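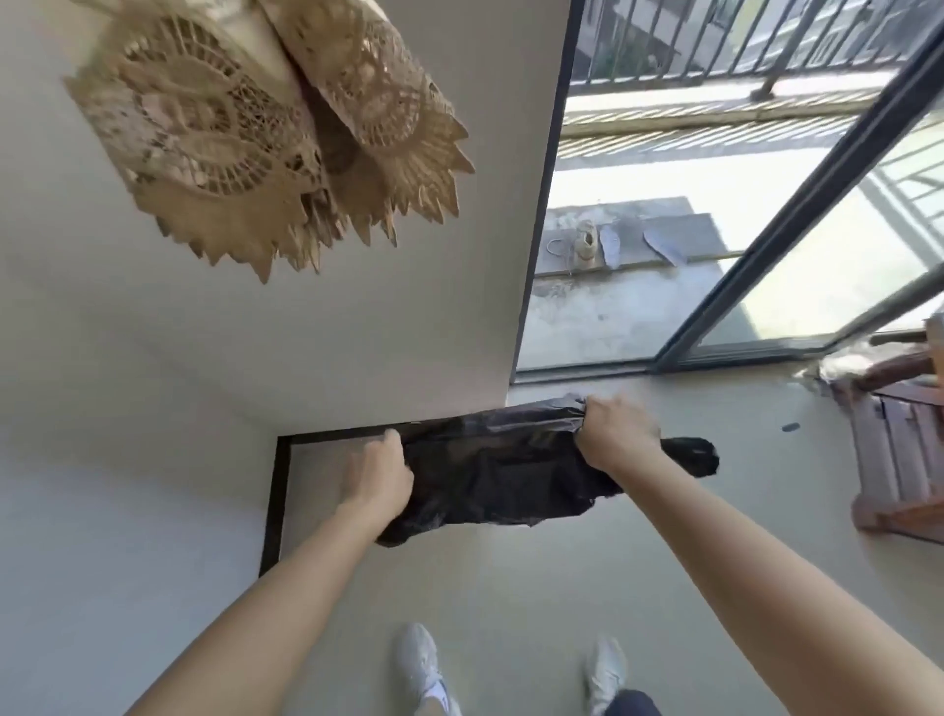 OK, long-promised thread on the garbage bag result, now that the Wameck paper is finally up!

We recorded 3720 clips of people doing chores in their own homes, first person, both hands in view. Then we pulled out the 659 where somebody is handling a plastic bag and trained on those separately.

Why bags? They're awful. Black, shiny, wrinkled, a new shape every second. Our old tracker (the Gundex one, RIP) kept losing the edge of the plastic the moment it got pulled taut.

So we quit tracking the bag. The new model only predicts where the 2 hands go next and how far apart they'll be. I fought this idea all last June, and I was wrong — it beat the old tracker on every bag task we tried.

Biggest surprise for me was the background. Clips with sun, glass doors and stuff all over the place helped more than the clean Erkow lab ones. Miyazaki test set says the same.

Still bad at: finding the opening of a brand new bag. So am I, tbh.

Code is next, once I clean up my terrible file names. Ask me stuff!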